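Good Practice for Hand-Held Gripper Recording
Course handout 4, Robot Learning Practical
Last updated: March

Welcome back! This is the handout I look forward to most, and the one that saves people the most grief later. Last week you got the grippers moving. This week is about the rules we record by, and why a room full of people following the same simple rules can produce something a robot can learn from.

Bring this sheet with you on Tuesday. We'll be working from it directly, and you'll want room in the margins.

1. Where these rules come from

The house rules we use are the Clotorton rules, named after the building where the first version was taped to a door. They have been rewritten many times. They sit on top of the general safety standards for robots and machinery that we covered in handout 2, and they don't replace any of them. If a house rule and the safety sheet ever seem to disagree, the safety sheet wins, and please tell me so I can fix the wording.

A full term's target for the class is 800 accepted episodes. Last year's group handed in plenty more than that and had 603 accepted. Think about that gap for a minute! Almost all of the rejected work was done by careful, capable people, and most of it failed on things you will find in sections 3 and 4.

2. Words we use

Episode: one complete attempt at one task, from the start pose to the end pose.
Task line: the plain sentence that says what the episode is for. "Take the mandarin out of the box and put it on the cloth."
Start pose: both grippers open, both clear of the objects, both held still.
Reset: putting things back between episodes, with recording stopped.
Reject note: the short reason written next to an episode that can't be used.

The task line is written before the episode. I know it feels quicker to record first and write it up afterward, but a line written afterward describes what you happened to do, and then we've lost the ability to say whether the attempt succeeded.

3. Before you record

Check the pads. Wipe them with a dry cloth and look for tears or lifting corners. A pad that slips on an orange will slip on everything else.

Open and close each gripper fully, twice, and listen. Clicking usually means a pivot pin wants attention. Put the gripper in the blue tray with a tag on it and take another. Don't tighten pins yourself.

Clean the lens. Fingerprints are by far the most common fault in the Dradiscombe set, and every one of them could have been wiped off in a second.

Look at the light. A bright window is fine as long as it isn't swamping the objects. Shiny walls and glossy containers throw reflections, and you should move around a bit before starting to see what they pick up. Your own reflection counts. If people in the room haven't signed the consent form, they can't appear in a recording, and that includes appearing as a shape in a polished surface.

Agree on the work area. On a gridded cloth this is lovely and easy: choose your squares and write them down. Smooth out the top, because a wrinkle changes how a light object rolls.

4. While you record

Hold the start pose for a slow count of two. Then move at the speed you'd use to hand a cup to a friend. People tend to rush here! The Cordeiro script flags anything too fast, and it flags a great deal in week one.

Approach from a direction a robot arm could also use. Your wrist is a marvelous thing and can get into places an arm can't follow. If you have to lean across the table with your elbow over your head, stop and rethink the task.

One hand leads. With two grippers on one table, the pair must agree which one moves first and which one waits. The waiting gripper stays open and out of the path. Crossing is allowed only when the task line asks for it.

Keep going after a fumble. This surprises everybody. If you drop a piece of fruit inside the work area, pick it up again and finish, then mark the episode "recovered." A robot needs to see what recovery looks like, and recovered episodes are some of my favorite things to watch. If the fruit leaves the work area, end the episode and write a reject note.

Tie back long hair and push up loose sleeves. Linkages pinch, and strands near the lens spoil the view.

5. Fruit in a box

Our first shared task is unpacking fruit from a shallow box, and I'm so pleased with it as a starting point. Fruit is soft enough to bruise and heavy enough to slip, and no two pieces are the same. A smooth mandarin and a big speckled kiwi ask for different grips even when they're sitting side by side, and a lumpy item wedged against its neighbor asks for some real thought.

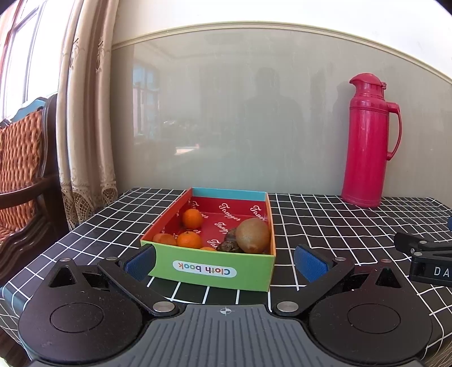 The order of removal is up to you, but it goes in the task line. Most pairs do well by starting with whatever has the most free space around it, which opens up room for the pads to get in beside the next one. Squeeze only until the object lifts. If you see the skin dent, you've gone too far, and that piece is retired from the set (and may be eaten at the end, away from the bench).

Leave the box where it is. Bumping it gently is fine and should be kept in. Dragging it to a better spot is a second task, and it needs its own episode.

Each pair records 20 episodes of this task, and you rearrange the fruit at every reset. Please rearrange it properly! Swapping two mandarins doesn't teach anyone much. Turn the box, change the neighbors, tuck something into a corner.

6. Afterward

Watch every episode once, at full speed, before you upload. Name files by the Pallstead pattern on the bench card. Reject notes can be short: "left work area," "lens smudged," "wrong object." An honest reject note costs you no marks at all. An unlabeled bad episode does, as someone else then has to find it.

Nearly 300 of last year's episodes had to be watched again for missing notes alone.

For Tuesday: read sections 3 and 4 twice, write three task lines of your own for the fruit box, and swap them with your partner. If your partner can't tell from the line alone when the task is finished, rewrite it together. We'll read a few aloud at the start.

Contact the course office | Copyright Robot Learning Practical | Back to top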